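News > Community > Press Releases

Gruritz Library Opens Its Repair Evenings to the Whole Valley

GRURITZ, November. The Gruritz Public Library is throwing its doors wide open this winter! Starting this month, the library's popular repair evenings will welcome anyone who lives in the valley, with or without a library card, and the program is moving out of the old map room and into the big reading hall on the ground floor.

The evenings began last winter with a handful of neighbors, a borrowed sewing machine and a tin of mixed screws. Word got around fast. Over the past year, 956 items have come through the door, from toasters and bicycle lamps to a music box that hadn't played since the owner's grandmother was a girl. People brought coats with split linings, chairs with a wobble, radios with a hum, and one very large stuffed giraffe with a torn neck (he is doing fine and lives in the children's section now).

"I love the noise of it," said Fiona McIver, who runs adult programs at the library. "Somebody is sanding, somebody is laughing, somebody is asking if anyone has seen the small pliers. A year ago we worried that people would feel silly carrying a broken lamp into a library. Now they wave to each other in the parking lot with the lamp under one arm."
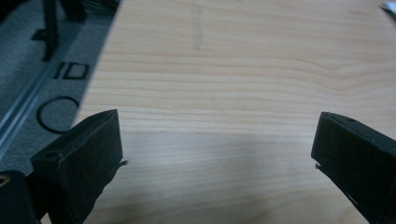

The move gives the program room for 30 people at a time, up from the dozen or so who could squeeze into the map room. Sewing and mending will be along the windows, where the light is best until late afternoon. Small electrical repairs go near the back wall, close to the outlets. Wood, glue and anything that needs a clamp overnight will be next to the local history shelves, and yes, the shelves will be covered.

A grant from the Nutulberg Fund is paying for a second sewing machine, a proper set of clamps, and a lending collection of 300 hand tools that anyone may borrow for up to two weeks. The tools are being cataloged right now, each with its own pouch and a card explaining how to use it and how to put it away. Expect chisels, hand drills, darning mushrooms, tile nippers, a soldering kit or two, and more tape measures than any town could possibly need.

Vashisht Hardware on Mill Street is adding thread, fuses, wood glue and sandpaper, and has offered to sharpen the lending chisels and scissors between borrowers. The Hasano Bakery will send over rolls and soup, as it did all last winter. Soup is free for everyone who comes, whether they fix something or just want to sit and watch.

Junpei Uchida, a retired piano tuner who has helped out at the repair tables from the first evening, is especially happy about the extra space. "You need a place to lay the parts out in order," he said. "In the map room I was laying them out on my knees. I had a lady's clock in my lap for two hours and could not get up for a cup of tea. So this is wonderful news for me, and for my knees too."

Uchida will also lead a short beginners' hour before each evening, covering one skill at a time. The first is sewing on a button so that it stays on. After that come rewiring a plug, patching a knee, regluing a chair rung and cleaning a stuck zipper. Children from age 8 are welcome with an adult, and the library would love to see grandparents and grandchildren come in together.

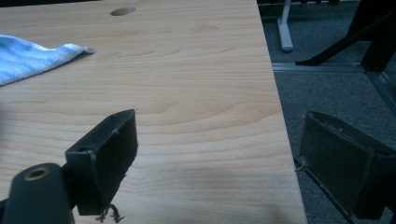

Do I need to know how to fix things before I come?

Most people who come have never repaired anything, and a helper will sit down with you and work through it at your pace. You do the work with your own hands as far as you feel comfortable, and you can always come back the next time to finish.

The beginners' hour starts at 5 p.m., and the repair tables are open from 6 p.m. until the library closes at 9. Please bring one item per person, clean if it is clothing, and with its cord and any loose parts if it is electrical. Microwaves, gas heaters and anything with a gasoline engine should stay at home. Dates are posted on the board by the front desk.

Helpers are very welcome too, particularly anyone who can darn, solder or recane a chair. Ask for Fiona McIver at the desk, or just turn up and say hello.

Contact: Adult Programs, Gruritz Public Library | © Gruritz Public Library | Back to top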